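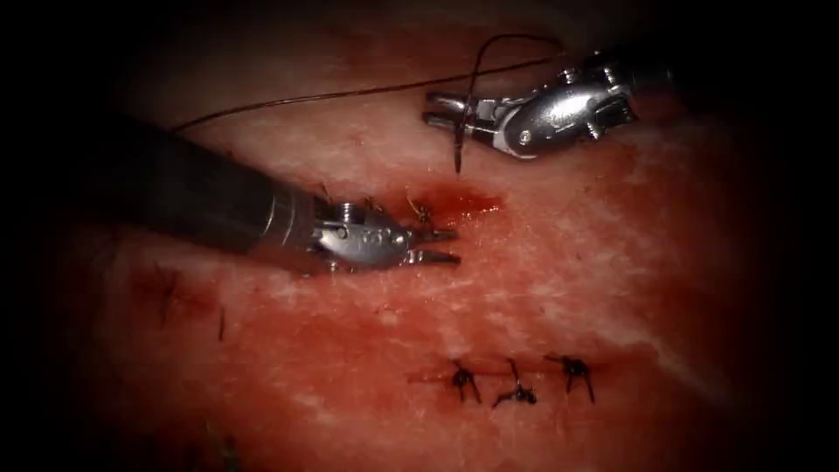
New suturing rules for robot arms are out, and they're a cracking read!

Badero has published its good practice guide for robot-assisted stitching, dated June 2020, and it runs to 117 pages. The best bit is the chapter on needle handling: keep the needle in view at all times, never pull thread you can't see, and check every knot before starting the next one. Trainees must log 900 practice stitches before they move on.

Fluvoven and Nisusetti have both signed up, and the first course opens in Colombo in October.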